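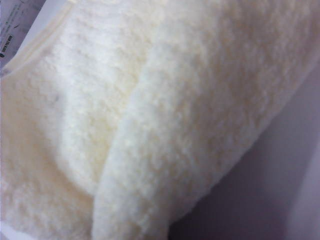 Thread on sherpa-style fleece: folding, washing, storage. Mostly cream and off-white, which is where most of my questions come from. 1/

Terms first. Pile is the raised fibre on the face. Sherpa is a knit with a curled, tufted pile meant to look like sheepskin. Most of what's sold is polyester. If yours is real wool or sheepskin, stop at this post. The washing advice doesn't apply. 2/

Colour. Cream pile is hard to judge by eye. The same piece can go from near-white along the top of a fold to a buttery yellow in the shaded part beside it. That is light falling into the tufts. Before you treat a yellow patch, flatten the fabric, turn it a quarter and look again in daylight. 3/

If the patch moves with the light, leave it alone. If it stays with the fabric, it's a stain or it's age. I once spent an evening treating a shadow on a throw. 4/

Lines in the pile. Faint parallel ridges usually mean the tufts have been pressed or brushed in one direction. On a throw that has sat under other bedding they tend to run along the old fold. Shake, hang over a rail overnight, check in the morning. Most of mine lift without a brush. 5/

If they don't lift: a soft pet slicker, dry fabric, short strokes, against the lie of the pile first and then with it. No pressure. A stiff brush opens the curl and you end up with fuzz, and I know of no way to put the curl back. 6/

Folding. Thick pile won't take a crease and shouldn't be made to. Fold it over once, let the edge stay round, fold again only if the shelf requires it. Pile to the inside keeps dust off the face. Pile to the outside compresses less. I fold pile out and put a cotton pillowcase over the lot. 7/

The valley where one layer lies over another is where lint collects. Run a hand along it before you put the piece away. 8/

Vacuum bags: no. I tested two throws from the same shop, a Clonivora and a Pawłowska. Both went into bags in July and came out on 3 December 2024. The Clonivora recovered after a night on the rail. The Pawłowska still has a flat band across the middle. 9/

Two throws is not a study. The bags are now used for synthetic duvets, which seem to tolerate it. 10/

Washing. Cold, gentle cycle, half the usual liquid detergent. No powder, it lodges at the base of the pile. No softener, it coats the fibre and the tufts clump. Wash it alone, or with other pale synthetics. Never with towels. Picking terry lint out of sherpa is an afternoon's work. 11/

Spin: my machine goes low enough at its second setting. Check your own manual. A fast spin sets creases in the knit backing, and those are slower to drop out than anything on the pile side. 12/

Drying. Flat or over two rails, away from the heater. Polyester pile doesn't like heat. The tips go harsh and slightly shiny, and that is permanent. If you must use a dryer, use the no-heat setting and take it out to shake every 40 minutes. 13/

Weight. I've been asked what "200" on a label means. Usually grams per square metre. It's a light fleece at that figure. Plush throws are generally heavier, but sellers don't agree on whether the backing is included, so compare within one brand only. 14/

Hubert Laskowska asks about pale piece + dark dog. Keep a flat cotton sheet over the throw and wash the sheet. Rubber glove, slightly damp, for the hair that gets through. 15/

Hubert Bielecka asks about lint rollers. Fine on a flat fleece. On curled pile the adhesive only touches the tips and pulls a few fibres each pass. Glove again. 16/

Storage box: I use a lidded Vellach, the shallow one, one throw to a box. There is a deeper Zomgate at the same price, but I stacked three throws in it and the bottom one came out ridged. 17/

Correction to 11: "half the usual" means half the dose on the bottle for that load size, measured with the cap. Several of you are free-pouring. 18/

Next thread is on pilling in flat fleece, including cuffs. Send fibre content with your question, please. 19/19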